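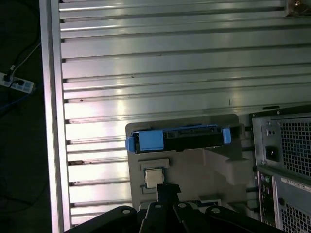

The Salura Quartet Opens the Organ Hall Season

Our chamber series comes back after the summer pause, and the first guests are the Salura Quartet. Many of our readers will remember them from January, when they played in Plamalitz on a very cold evening and the audience kept their coats on until the second encore. This time they bring a program that they have not played in our region before.

The quartet was formed by four students of the same conservatory class. They have played together in the same seats for all this time, and one can hear it. Their tone is rather dark and they do not hurry in slow movements. In the last two seasons they gave 56 concerts, most of them in small towns, in churches and school halls. They like to play for people who sit near. After a concert they usually stay in the room and speak with the audience, and they are glad to answer about the instruments.

About the instruments there is something to tell. The cello is dated 1737 on its label, but the label is probably younger than the wood, and the players say this openly. The two violins and the viola are modern and come from the Ostermann workshop. The viola was finished only last year. It is a large one, and it gives the middle of the sound more weight than we heard in January.

The evening begins with a Haydn quartet from Opus 20. Then comes the piece we are most curious about - the String Quartet No. 5 by Bartók, with its five movements and the strange little barrel organ tune near the end. If you do not know this music, please come to the short introduction half an hour before the concert. It is held in the foyer and you need no extra ticket. After the intermission the quartet plays Schubert's "Death and the Maiden".

The Organ Hall has 111 seats for this concert, because the first row is taken away to make the stage deeper. Subscribers keep their usual places. Those who had a seat in the first row receive one in the third row, on the same side, and will find the new number on their ticket. Single tickets are sold at the hall office and in the Pronetti music shop. Students pay half price at both places.

The same musicians will give an open lesson on the morning after the concert. Two young quartets from the music school will play for them, and listeners are welcome in the back rows. Please come in between the pieces and turn off your phone - last year we had to stop a lesson twice.

The next newsletter will bring the dates for the piano evenings and the form for renewing your subscription.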